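Demo cell for an open day: how do I stop the arm stalling between visitors?

Asked in: Small automation / Pick and place
Tags: open-day, grippers, wrist-camera, cycle-time

We have an open day in April at the Kullorside site and I have been given the robot table. The task is a simple one. A visitor names a snack, the operator selects it on the tablet, the arm picks it from a stepped acrylic rack and puts it in a basket. The arm is a six-axis unit with a parallel two-finger gripper and a small camera at the wrist. The cell controller is a Lirnard, and the pick planner is Ferri, running on a separate PC under the table.

In dry runs the cycle is fine for the first few picks and then gets worse. The symptoms:

The planner rejects grasps on items lying against the clear dividers. The log says "no depth" over part of the item, then it retries from a second view, then a third. Each retry adds several seconds.

Foil packets are sometimes found and sometimes not, with no change in their position that I can see.

Boxes are always found, but the grasp point drifts toward the printed side and the fingers close on a corner.

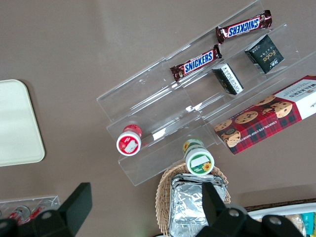
Maximum jaw opening is set to the full stroke. Approach speed is 200 mm/s and transit is limited to 679 mm/s by the safety configuration, which I am not allowed to change. Exposure on the wrist camera is automatic. The hall has overhead strip lighting and a row of windows on the north side.

I have read the Ferri manual section on transparent objects. It says to "treat transparent fixtures as known geometry" and gives no procedure. I do not have a CAD model of the rack. It was bought from a shop fittings supplier and the drawing they sent does not match the part.

Questions. Is it worth modeling the rack by hand, or should I replace it with something opaque? And is there a standard way to run a demo like this so that a failed pick does not leave visitors watching an arm think?

Edit: firmware on the controller is current. I have tried a longer planner timeout and it made things worse, as you would expect.

3 answers

Answer 1 (accepted)

Model the rack. It takes an afternoon with calipers, and you only need three things: the height and depth of each step, the position of each vertical divider, and one corner you can touch off with the gripper to locate the whole thing. Enter it as a set of boxes in the collision scene and pad each face by 3 mm. Then mask the same volume out of the depth image so the planner stops trying to make sense of what comes back from the acrylic. Most of your retries will be points from the edges of the dividers being read as part of the item.

After that, fix the rack to the table. Two strips of double-sided tape will hold it for a day. If it can be nudged, the model is worthless by noon. Touch off the corner again at each operator change.

Exposure: turn automatic off. A wrapper that is shiny moves the exposure every time the wrist tilts, and the next item in the queue pays for it. Set it manually under the hall lights with the foil item in view, so that the brightest crease is just under saturation. The plain cartons will look dark and that does not matter. Check again in the late morning if the windows are doing anything. I run 2000 microseconds with the gain near minimum, but your lens will be different.

Grasp point on the boxes: the segmentation is probably splitting the carton at the boundary between two printed areas and keeping the larger piece. Ferri has a "merge coplanar" option in the item profile. Turn it on for cartons only. If it is on for everything it will join neighboring items on the same tier.

Jaw opening: set it per item. At full stroke the outside of the fingers needs clearance on both sides, and between dividers you do not have it. Candy bars want the item width plus 12 mm. Round tubs want a bit more, and pick those vertically by the lid rim. Do not try to take a tub from the front.

On the demo itself, put a hard limit on planning. If there is no valid grasp after the second view, the arm goes home, the tablet shows "choose another," and the operator moves on. A refusal that takes four seconds is acceptable to visitors. A pause of twenty is where they start asking whether it has crashed.

Armindo Seixas

Comments on this answer

Merge coplanar fixed the boxes immediately. Thank you. The rack model took most of a day because two of the dividers are not vertical, but retries are nearly gone.

If the dividers are out by more than a couple of degrees, increase the padding on those faces only. Do not rotate the boxes in the collision scene, older Ferri versions ignore the rotation when masking.

Noted. Mine is an older version.

Answer 2

We ran a similar table at Orura two years in a row. I agree with the above on exposure. I disagree on the rack. We spent a long time modeling a clear one and in the second year we sprayed the back and undersides with matte gray primer and left only the front lips clear. Depth was good everywhere after that and the setup took twenty minutes. It looks worse. Marketing complained.

Over the second year we logged 1086 requested picks. Most of the failures were in three groups, in this order: the item had been put back by a visitor at an angle the planner had no profile for, the item was touching its neighbor, and the drop basket was too full to release into. None of those is a vision problem. One person restocking from the side, with the arm stopped, removed nearly all of the first two. For the basket, tip it out on a fixed count.

Also consider the order of items. Put the ones you are sure of on the step closest to where people stand. The first pick a group sees is the one they remember, and a flat carton beats a soft packet every time.

Check your floor plan too. We had the barrier at one meter and people leaned over it with phones, which tripped the scanner and stopped the cell. Moved it out to a meter and a half in the second year and the stops went away.

Comments on this answer

What primer? Some of them craze acrylic.

A water-based one. Test on the underside first. The solvent type will craze it, yes.

Answer 3

just use suction? we have a vacuum cup on ours and it picks everything

Comments on this answer

Not on crimped foil, in my experience. The cup leaks at the folds. It would be fine for the cartons, but then there is a tool change in the middle of the demo.

ok but you could leave the foil one out

That is true.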